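作業ノート 3月
ビンピッキング用ソフト「Harnura」評価版 立ち上げと所感

先週の続き。ライセンスの件は Keith Pryor から返事が来て、評価期間は41日、延長は「ご相談」とのこと。相談という単語の値段はまだ分からない。窓口は Prulcombe のまま。

午前
インストーラは素直に通った。マニュアルは全626ページで、このうちキャリブレーションの章が異様に厚く、エラーコードの章が異様に薄い。作った人の自信がどこにあるかよく分かる構成。

起動直後にエラー411。マニュアルの索引に411はない。本文検索でも出ない。Flynn Dunstan に聞いたら「ネットワーク設定を一度開いて、何も変えずに保存」と即答。やったら消えた。理由は本人も知らない。手順書に書くかどうか迷ったが、次に入れる人がまた半日つぶすので書いておく。

手順メモ（次回用）
・コントローラの電源を先に入れる。PC側が先だと接続待ちのまま黙る
・ネットワーク設定を開いて保存（411対策）
・ツール座標を読み込む。前回の値が残っているように見えるが、再起動で初期値に戻る。画面の表示は戻らない
・ビンの四隅を登録。時計回りで、開始点は手前左
・速度は低速のまま。既定値は強気すぎる

三つ目はかなり危ないと思う。表示と中身が違うなら表示しないでほしい。Prulcombe への質問票に太字で追加済み。

昼すぎ
ビン登録。Harnura の売り文句は「お手元の箱がそのまま使えます」。ビンは位置を登録したあとにずらすと当然やり直しになるが、ソフトからは何の警告も出ない。肘が当たって一度やり直した。これは製品の欠点としては計上しない。

壁際の余裕は画面で一括指定。大きくすると隅の物に手を出さなくなり、小さくすると壁に向かって勇敢になる。中間を探すスライダーがあるのに目盛りがない。仕方なく画面に定規を当てて読んだ。競合の Tomoana のほうは数値入力だったはずで、この点だけなら向こうの勝ち。ただし Tomoana は見積もりの時点で課長が静かになった。

15時
対象物を入れて経路確認。付属のサンプル部品は全部同じ形の灰色ブロックで、これで評価しても資料映えするだけなので、手元の雑多なものに替えた。巻尺、緑のカップ、金属部品、青い樹脂のやつ、など。カタログの「形状を問わず」にどこまで付き合ってくれるか。

開始時点で気になっていること
・横倒しのカップ。開口側から行くのか胴を挟むのか、候補の優先順位が画面から読めない
・光る金属。Clollcombe の旧版ではここで点群がごっそり抜けた。Harnura は改善済みと書いてあるが、旧版の資料にも改善済みと書いてあった
・手首まわりのケーブル。ビンの中に深く入る姿勢では束も一緒に降りてくるので、干渉モデルにケーブルを入れたい。Harnura の標準モデルではアームがつるりと裸で、配線という概念が存在しない世界になっている。円筒を何本か足してごまかす予定

試行は1セット12回、並べ方は毎回崩す。成功と失敗のほかに「掴んだが持ち方が気に入らない」という欄を作った。Flynn には主観だと言われた。主観なので担当者名の欄も作った。

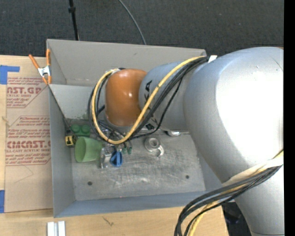
質問票（Prulcombe 宛、下書き）

1. エラー411の正式な意味。「設定を開いて閉じる」が正規の対処なら、索引に載せてほしい
2. ツール座標の表示と実値の不一致。既知の不具合か、仕様か。仕様と言われた場合に備えて深呼吸しておく
3. 壁際余裕の数値入力は可能か
4. 干渉モデルにケーブル束を登録する推奨方法。円筒の追加で計算時間がどれだけ延びるか
5. 評価期間中に版が上がった場合、登録したビンの設定は引き継げるか
6. サポートの受付時間。カタログは「いつでも」、契約書案は「平日午後」

残件
・Keith に送る前に2の文面をもう少し穏やかにする
・ログの保存先がCドライブ直下。移す
・集計表の雛形を共有フォルダへ。Flynn が列の順番に意見があるらしいので、先に聞く
・マニュアルのキャリブレーションの章、続きを読む（気が向いたら）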